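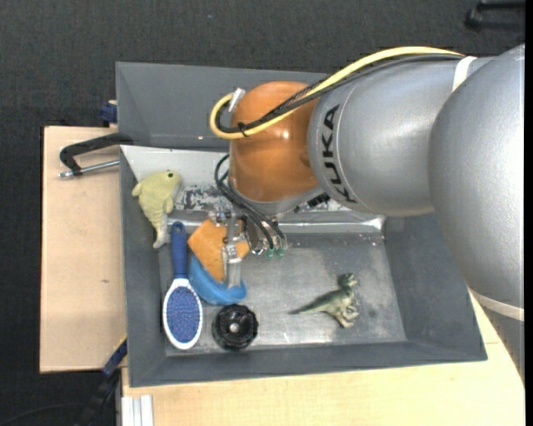 Undutdale Creek Restoration

The Undutdale Creek restoration is a stream and floodplain project in the lower Undutdale valley, between the village of Sterkinby and the creek's confluence with the Probert River. It covers a reach that had been straightened for farm drainage and later grazed to the water's edge. The work combined channel reshaping, bank stabilization, removal of a small dam, and the planting of native trees and shrubs. The land is held by the Ornmont Land Trust, which also carries out the long-term maintenance.

Background

Undutdale Creek rises in wooded hills north of Sterkinby and flows south through pasture and hay meadow. Early property maps show a winding channel with several side branches and a wet meadow on the east bank. Landowners later moved much of the lower creek into a single ditch along the valley's western edge. The new course was shorter and steeper than the old one, and the bed cut downward until the creek seldom reached its floodplain, even in high water.

By the time the trust acquired the property, the banks were nearly vertical in many places and were losing soil after each large storm. Cattle had used several crossing points, and few trees remained south of the farm bridge. Surveys of the streambed found fine sediment filling the spaces between stones, a condition that reduces habitat for aquatic insects and for fish that spawn in gravel.

Planning

The trust commissioned a site assessment before seeking permits. The assessment was led by hydrologist Miklós Sipos, who recommended returning the creek to part of its earlier course instead of reinforcing the ditch. His report identified the old channel from low ground in the east meadow and from layers of buried gravel found in test pits. It also advised that the farm bridge be kept, as it carried the only access to the upper fields.

Two options were presented to neighboring landowners. The first would have left the ditch in place and sloped its banks. The second, which was adopted, called for a new channel through the meadow and the partial filling of the ditch. Concerns about flooding on the Sterkinby road led to a change in the design, and a low earthen berm was added along the northern property line.

Construction

Earthwork was carried out during the low-flow season. The new channel was dug and allowed to stand dry while its banks were covered with coir matting and seeded with native grasses. Log structures were set into the outside bends to slow the current and provide cover for fish. Water was turned into the channel only after the grasses had taken hold.

The Probert dam, a concrete structure built to supply a stock pond, was taken out in stages so that the sediment behind it would not be released all at once. Material dug from the pond was spread on an upland field and seeded. Sections of the old ditch were plugged with clay, leaving a series of shallow pools that hold water in spring and are used by frogs and salamanders.

Riparian planting

Planting began in April, once the ground could be worked. A total of 398 sycamore, river birch, and silver maple saplings were planted on the terraces above the channel. Silky dogwood, buttonbush, and black willow were installed as live stakes closer to the water. Each sapling was given a tree tube to limit browsing by deer.

Fencing now keeps livestock out of the buffer on both banks. A gated crossing below the bridge allows cattle to be moved between fields, and troughs supplied by a spring have replaced direct access to the creek.

Monitoring and maintenance

The trust maintains nine monitoring stations along the restored reach. Staff record water temperature, bank erosion, and plant survival at each station, and take samples of aquatic insects at selected riffles. Channel cross sections are resurveyed after major floods.

Invasive plants have been the main maintenance concern. Multiflora rose and Japanese stiltgrass spread from the former ditch into the new buffer, and both are controlled by cutting and hand pulling. Losses among the live stakes were highest on the dry upper banks, where they were later replaced with container-grown shrubs. Beavers have also been active in the lower meadow. Their dams are generally left in place unless they threaten the bridge or the road.

Public access

A footpath follows the east bank from the Sterkinby road to the river. It is open during daylight hours, except when the meadow is flooded. Dogs must be kept on a leash, and fishing is permitted below the bridge under state rules.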